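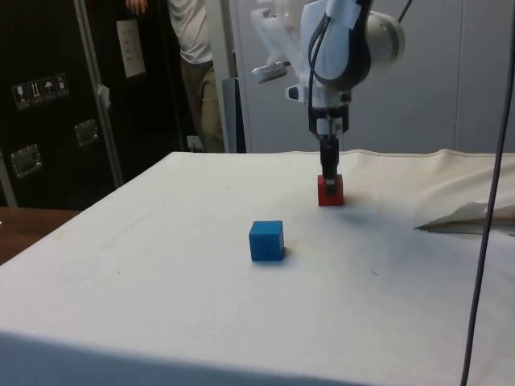
Drellcombe drops late fees on toys, braces for return of the toys

Tuesday, January 10, 2023
By Kelly Penrose

The Drellcombe Toy Library will stop charging late fees this week, ending a system under which a family could, in theory, owe more on a jigsaw puzzle than on a used car.

Fees had been set at 20 cents a day per item, with no upper limit. The board voted 4 to 1 on Monday night to scrap them and wipe out what was owed. The meeting took two hours, much of it spent on the question of whether a puzzle with one piece missing has been returned.

"It has been mostly returned," said Theresia Frei, who has run the front desk since the library moved into the old Hofstetter shoe store on Mill Street. She would like it noted that the shoe store smell came with the lease.

The library lends out close to everything a child under ten might want for a weekend: train track, dress-up clothes, board games, dolls, marble runs and a great many building blocks. Its catalog lists 4000 items. At the last stocktaking, in September, 300 of them were overdue, including a tricycle checked out by a boy who now drives.

Frei said the fees never brought much in. What they did was keep people away. Parents who were a month behind on a shape sorter crossed the street to avoid her, and one left a xylophone on the step after dark and ran. 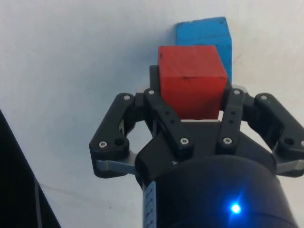
The lone vote against came from Balthasar Ortner, a retired surveyor, who told the meeting that a due date without a fine was "a suggestion printed on a card." He asked that his objection be entered in the minutes, then asked to hear it read back, then corrected it.

Ortner has his own proposal, which he calls the Plurkance Plan after the town where he says he saw it work. Families with something overdue would be limited to one toy at a time, chosen by the desk. Pressed on what the desk would choose, he said a recorder.

The board will look at the plan again in spring. For now, borrowers get a reminder by text after two weeks and a phone call from Frei after four. Several people at the meeting seemed to think the phone call was the harsher penalty.

Blocks remain a sore point. Sets go out by weight, a practice introduced after an earlier attempt to check every piece kept the place open until 9 p.m. on a Saturday. Pirmin Wyss, who handles returns, said most bags come back within an ounce or so of where they started, though not always with the same blocks in them. One came back heavy. It held a potato.

Anything overdue can be dropped in the bin by the side door at any hour. The bin will not take the tricycle, and its borrower is asked to come in during normal hours, Wednesday through Saturday, 10 to 4. Parking is behind the building.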